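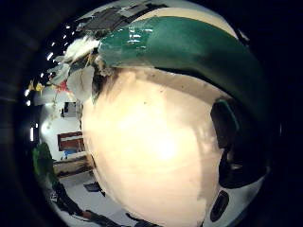 The Gripper That Lives on a Shelf in Burnlow

By the time I reached the workshop in Burnlow, the kettle was on and there was a hand-held gripper in pieces all over the bench, which is pretty much how you want to find a place like this. The group calls the tool Skonura. It has a pistol handle, two fingers that open and close with a trigger, and a fisheye camera on top that sees nearly everything in front of it (and a good deal off to both sides). You pick it up, you do a chore with it, and the recording becomes a lesson for a robot arm across the room.

I love this idea. For years, teaching an arm to do anything at home meant typing in positions one at a time, then watching it miss the cup by an inch. With Skonura you just do the job. Hang up a towel. Put the lid back on a jar. Do it again, a bit differently, and again, until your wrist complains. The arm carries the same kind of fingers and the same kind of camera, so what it sees later looks a lot like what you showed it.

The build started in March with a bag of printed parts and a lens somebody had left over from a car project. The first trigger snapped on its second squeeze. The next one was thicker and so stiff that only the people with climbing hands could work it, and there was a week of arguing over springs before they settled on the soft one out of a ballpoint pen. It still has that spring. Please don't tell them to change it!

The fingers are my favorite part. They're ribbed inside, so they bend around whatever they close on, and the group prints them in a rubbery filament called Neseo that has to be fed very slowly. One pair takes 20 hours. Rush it and the ribs come out stringy, like melted cheese, and there's a shoebox of those under the printer if you'd like to see how it goes wrong. A good pair will pick up a grape. I tried it, then ate the grape.

The arm is a secondhand Rathore, bolted to a slab of old countertop. It has two quirks: it hums when it holds still, and its elbow sags a little unless it's been running for a while. The group has learned to warm it up with a slow wave, and I'm afraid I waved back.

When I visited, their notebook listed 909 recorded tries, nearly all of them made by members on ordinary evenings. Some are lovely and smooth. In others the towel ends up on the floor and you can hear laughing. They keep the clumsy ones in a separate folder, and there is a lively debate over whether a few should go back in, so the arm gets a look at what recovering from a fumble is like. I'm on the side of putting them back.

If you want to try this yourself, start with the handle. Make one out of cardboard and tape and carry it around the kitchen for an evening, pretending to grab things. You'll find out fast where your thumb wants to be. Keep the camera cable on the outside of your arm, tie it down in two places, and wipe the lens before each session (mine had jam on it). Choose one chore and stay with it. The group lost most of a month by trying to teach dishes and laundry together.

On my last evening the arm had a go at the towel. It reached out, hesitated, pinched a corner, and lifted it over the hook so slowly that we all leaned in. The towel hung by a thread for a moment, then stayed. Everyone yelled. Then somebody took it down, dropped it in the basket and reset the arm, and they went straight back to work on the jar lid.

Published 2020-05-09

Get our workshop stories by email. Enter your address to sign up for the newsletter. You can unsubscribe at any time.

Contact the editors | Copyright 2020, all rights reserved | Back to top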